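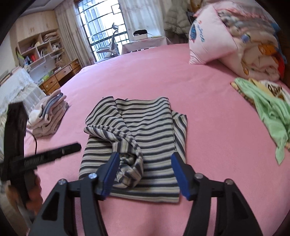 Striped knit on a pink sheet.

How to Get and Read a Hospital's Fire Inspection Report

I asked for my first fire inspection report in December, a couple of weeks before my dad went into Juton Medical Center for his hip, and I've been telling everyone I know to try it ever since! It takes an evening to learn and then you can do it for any hospital, nursing home or rehab center in your area. I live in Gradeo County, so your office names will differ, but the steps should be close.

Step 1: Find out who inspects the building

Call the fire department's office line (never the emergency number) and ask, "Who does the fire inspections for this address?" It might be the city fire marshal, the county or the state. Large hospitals can have more than one inspector looking at different things, so ask if anyone else keeps a file too. Write down every office they mention.

Step 2: Ask for the right papers

Here's the wording I use, and you're welcome to copy it:

"I am requesting the two most recent fire and life safety inspection reports for [name and street address], along with any notices of violation, correction plans and reinspection results."

Keep the date range short. My first request said "all fire records" and I got 581 pages back, most of them elevator permits and a long argument over a loading dock. Fun in its own way, but I was up until 1 a.m.

Ask for electronic copies and ask what it'll cost before they start. Some offices send files free by email.

Step 3: Go straight to the violations

Skip the cover sheet and look for a heading like "Deficiencies" or "Items Noted." Each item usually has a code number, a location and a short comment. Paste the code number into a search along with your state's name and you'll often find the rule itself, which is so satisfying the first time you do it.

The words I look for first:

- Sprinklers (blocked, painted over, past due for testing)
- Fire doors (propped open, won't latch, damaged)
- Exits and corridors (locked, used for storage)
- Oxygen storage
- Alarm panel (trouble signals, past due service)
- Drills (missing from the log, or none on night shift)

Don't panic over a long list. The report I got for Juton covered a building with 187 beds, and plenty of the items were things like a missing ceiling tile or an exit sign with a dead bulb. Big old buildings collect those.

Step 4: Match every item to a fix

Take a sheet of paper and make 3 columns: item, due date, date cleared. Fill it in from the first report, then go through the reinspection and check things off. An item that shows up in both reports with the same location is the one to ask about. Watch for "extension granted" too, and look for the new deadline.

Step 5: Ask the hospital

Call the main desk and ask for the safety officer or the facilities office. Read them the item and the date and ask if it's been closed out. I was nervous about this and the man I got was delighted that somebody had read the thing! He walked me through a stairwell door repair for ten minutes.

If you get no answer, email the inspector with the report number, or bring it up during public comment at a hospital board meeting if yours is publicly run.

Comments

Vinh Ninh
Used your wording for the nursing home in Useck and had the reports in my inbox before lunch. One fire door on the second floor is listed twice. Calling them tomorrow.

Âu
Do you know if this works for outpatient surgery centers? The one near us is in an office park and the city says it's not theirs.

Uyên Kiều
@Âu Try the state health department, they licensed the one by me and had the inspection file. Took a while to arrive but it was all there.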